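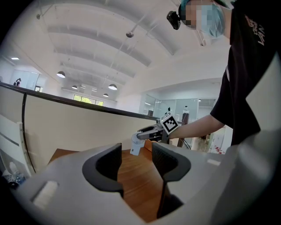 Oiling a tabletop: questions we keep getting

Most of what gets said about wood oil comes from people selling wood oil, so take the claims on the can with some salt, ours included. Wainwright is a small repair shop and we have finished a lot of tables. A brown wooden top with a warm, orange-brown grain is the look most people are after when they write to us, and plenty of them have been told that only one product will get them there. We doubt it.

Do I need a special "table oil"?

Probably not. We bought Gratero and Pronholm, which cost very different amounts, and put them on two halves of the same board. After a month of coffee cups we couldn't tell which half was which. The expensive one smelled nicer.

The can says one coat is enough. Is it?

We have never seen it. One coat on bare wood looks fine for a week or two and then goes patchy where your arms rest. Plan on three thin coats, a day apart, and wipe off everything that hasn't soaked in after 20 minutes or so. If the top is still sticky the next morning, you left too much on.

What grit should I sand to?

People will tell you to go up to 1,000 or even 2,000. For a table you eat at, we stop well short, at 200 or whatever your store has closest to it. Very fine sanding can close up the surface so the oil sits on top. It feels lovely in the shop - then you spill something.

Does oil "feed" the wood?

No. The tree is dead and isn't hungry. Oil fills some of the pores and slows down water. It also darkens the color, and that is the part people like.

Is it food safe?

Ask what the seller means by that. Many oils are fine once fully cured, but curing takes weeks and the label often talks about drying, a different thing. Tirkumia's leaflet uses both words in one sentence as if they were the same. We use a cloth or a plate until a month has passed.

Will it stop water rings?

It will slow them down. Anyone who promises more should be asked to leave a wet glass on their own table overnight. Small rings usually come out with a light sanding and a fresh coat on that spot.

How often should I re-oil?

When water stops beading. Calendars that tell you to do it every April, or every three months, mostly sell oil.

What about the rags?

Take this one seriously. Oily rags can heat up and catch fire by themselves. Lay them flat outdoors until they are stiff, then throw them out. Don't ball them up in a trash can, even for an hour.

Can I send you a question?

Yes, by mail or at the counter, 622 Mill Road. We don't sell oil, so you won't be steered toward a can.

Last changed April 2021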